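3.2 Collection of garment demonstrations

Demonstrations of the folding task were recorded with hand-held grippers in furnished bedrooms, with the bed serving as the work surface. The operator guides the gripper directly, so that the motion of the jaws is captured without a robot arm being present (Figure 2). Dark clothing was included on purpose — folds in black cloth offer little contrast, and an open pair of jaws must still be placed with some care.
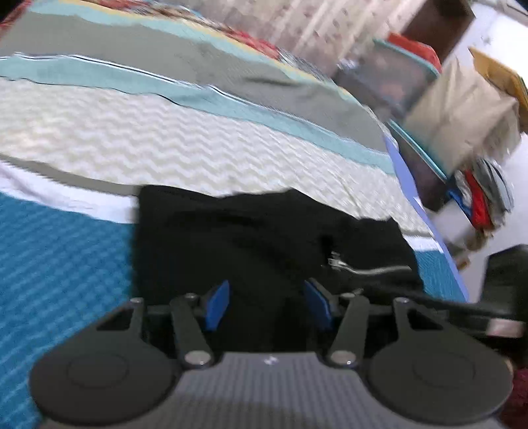
Each operator completed a practice period of 30 minutes before recording began. The Flaltside set contains 600 demonstrations by hand and 186 by remote control, all of them using the same list of garments. Bedding was left as it was found, patterned or plain. 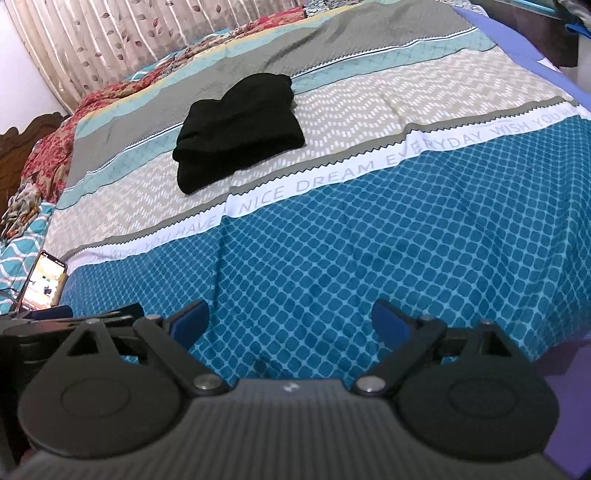

Melina Karagiannis remarked during review that operators tend to slow down before closing the jaws, and that a policy trained on such data may learn the pause as part of the task. Pauses at the moment of grasping were therefore kept but marked, and both versions of the data were used in training.

Figure 2. Hand-held demonstration of cloth handling on a bed.

A smaller part of the set concerns cloth held at more than one point, where the timing of release matters more than the path taken.

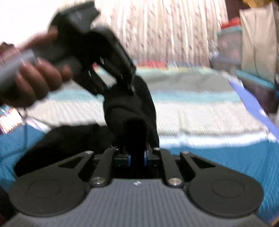

Why was remote control not used throughout? Operators working remotely had no sense of the pull of the fabric and often closed the jaws too late. Those recordings were retained for the comparison in Section 4.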